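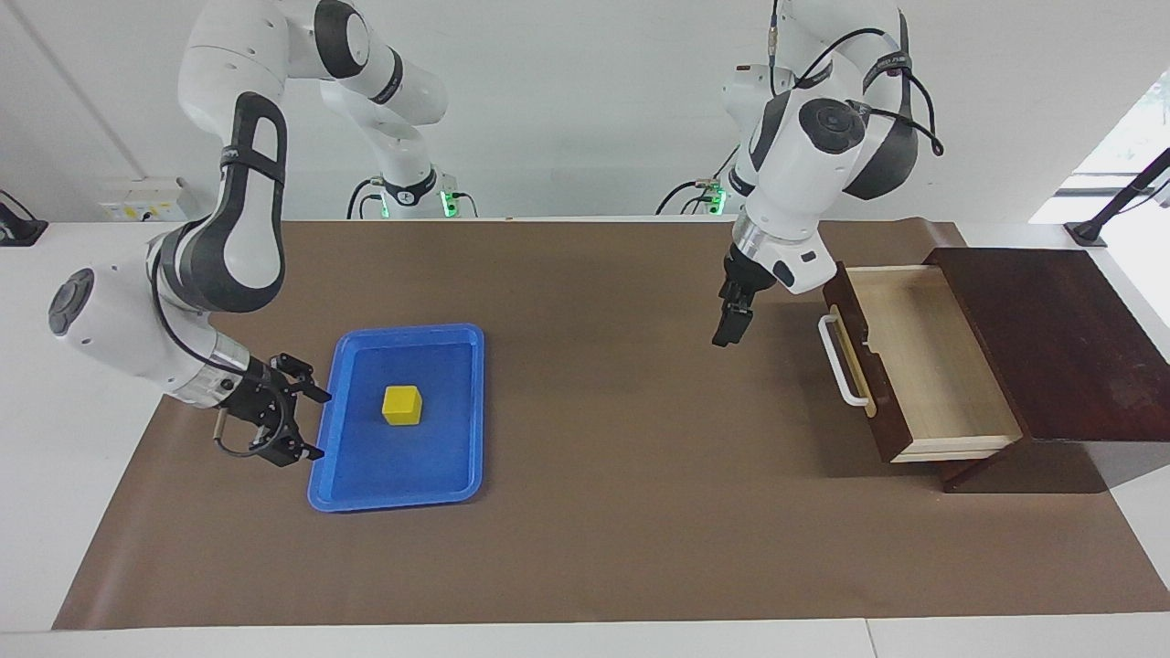

Storing Dried Herbs and Home Remedies

Dried chamomile, peppermint and valerian root lose strength with exposure to light, heat and moisture. Keep them in a closed cupboard away from the stove and dishwasher.

Containers
Use glass jars with a tight screw lid. Fill each jar close to the top to limit the air inside. The Pagano half-pint jar holds enough for 40 cups of most teas. Plastic bags are suitable for a few days only.

Drying
Leaves should crumble and stems should snap before storage. Check each jar for condensation after 2 days. If any appears, spread the herb on a rack and dry it again. Discard anything with mold.

Labels
Write the plant name, the part used and the date of drying. Herbs picked in November from a cold frame usually need longer on the rack.

Salves
Wipe jar rims before closing. Use a clean spatula, never fingers. Replace homemade salves after 4 months.

Keep all remedies out of reach of children.

Updated Mar 27, 2023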